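Mar 6, 2018

Rain since the morning, and the wind comes from the side of the river. I have decided to write my diary in English again, as my teacher in Endstead once advised me, one page every evening. I look up only the words that I really need, so please forgive me, future me, for the mistakes.

The matter of today was the bread. I have now lived in Furnholm for 2 years and I still have not found a loaf like the one from home, dark and a little sour, with a crust that makes noise under the knife. The bakery on the square is friendly but their bread is soft as a cushion. So I made my own, for the fourth time this winter. I began yesterday at night with the starter, which lives in a jar beside the radiator. This morning it had climbed almost to the lid and it smelled of apples. I was very content.
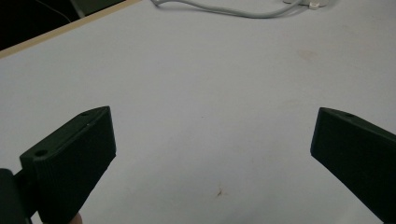
I mixed the rye flour from Orbridge with the water and the salt, and I let it stand while I went to the post office. There was a long queue, and the man before me wanted to send a lamp to Spain and had not packed it. When I came home the dough had already risen more than the recipe says. I was afraid that it would be too sour, but I shaped it all the same and put it in the tin.

While it was resting I did the accounts for February, a task which I had been moving from one day to the next. The savings stand at 2,137, and after the electricity is paid they will stand at 2,114. It is less than I hoped, but it is more than in the winter of last year. I wrote both numbers on the inside cover of the notebook, as my father always did. I must also remember to ask the landlord about the window in the bedroom, which does not close well when the wind is from the river.
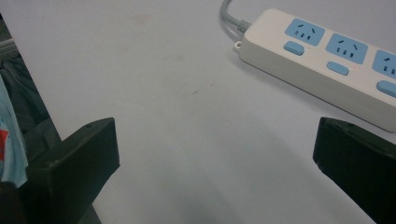
White power strip with light blue sockets.

The loaf went into the oven after lunch. For the first ten minutes I did not open the door, although I wanted to very much. The whole flat smelled like the kitchen of my grandmother, and I had to sit down for a moment with my tea. It is strange how a smell can carry a person so far. I remembered the blue cloth she laid over the dough, and how we children were forbidden to run near it, and that we ran all the same.

It came out darker than the last one. It has a crack along one side, but the shape is good. The book says that rye bread must wait until the next day before it is cut. I waited until six o'clock. The middle was still a bit sticky, and it was the best bread I have eaten in this town. I ate two slices with butter and one with nothing.

In the evening I read the last chapters of the novel from Guzmán, the second-hand shop behind the station. The ending disappointed me. The sister simply goes away on a ship and the letters are never explained. I will take it back and exchange it for something with a better plot, perhaps a detective story, where at least one learns who has done it.

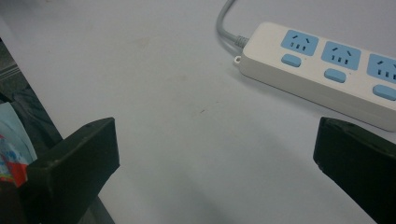
For tomorrow

Feed the starter before breakfast, with less water than today.
Telephone the landlord about the window.
Pay the electricity.
Buy salt, onions and a new pencil.
Write to my cousin and tell her that I will come in June, if the trains are not too expensive. Ask her for the recipe with caraway seeds.
Take the novel back to the shop.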